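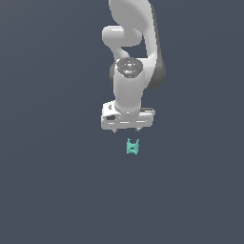 The reply from one club on our contact list was that rest days are wasted on anyone under 20, and that we would find this out for ourselves if we bothered to climb. Two of us do climb, and we didn't find it out. But it was a fair warning about how firmly people in this sport hold opinions they have never tested, and we have tried to keep it in mind when judging our own.

Belay: Do Rest Days Improve Bouldering Scores?
Project report, 2019-10-30

Why we chose it

Most climbing gyms have a poster telling you to take two days off before a competition. The one at the Purnside wall has been up so long the colour has gone out of it. None of the posters say where the number comes from. The Flakberg training plan, which half the juniors at Purnside follow, also says two days. The Rurko plan says four. They can't both be right, and we suspected neither had much behind it.

What we did

We asked 12 junior climbers to attempt the same set of boulder problems twice, once after two rest days and once after four. Half did the short rest first. Scoring followed the gym's own rules, with points for reaching the zone hold and more for the top. Climbers filled in a diary for the days off. We did not check the diaries, and we doubt every one of them is honest.

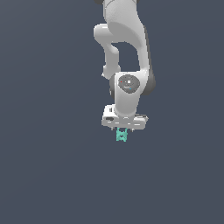 Figure 1. Robotic arm, computer rendering.

What we found

Not much. Some climbers scored better after the longer rest, some did worse, and a few hardly changed. Nearly everyone improved on their second visit whichever rest they had taken, and we put that down to knowing the problems. We should have asked the setters for a fresh set of the same grade, although "the same grade" is a matter of opinion too.

Across both rounds the climbers logged more than 3,000 moves. That sounds like a lot of data. It isn't, as moves by the same person on the same wall tell you mainly about that person and that wall. An early draft of this report leaned on the big number and we have taken it out of the summary.

Several climbers told us they felt stronger after four days. Feeling stronger and scoring higher did not line up in our results, and we would be

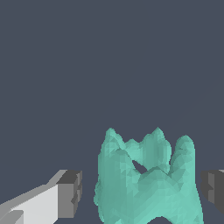 wary of any training plan that treats them as the same thing. Skin may matter more than muscle here. Diary entries mention sore fingertips far more often than tired arms, but we hadn't planned to measure skin and can't say more than that.

What we would change

New problems for each visit, a third round with no rest at all, and someone other than us doing the scoring, because we knew who had rested and for how long. The gym has offered us the training wall again in November. Until then we wouldn't take the poster down, but we wouldn't plan a season around it either.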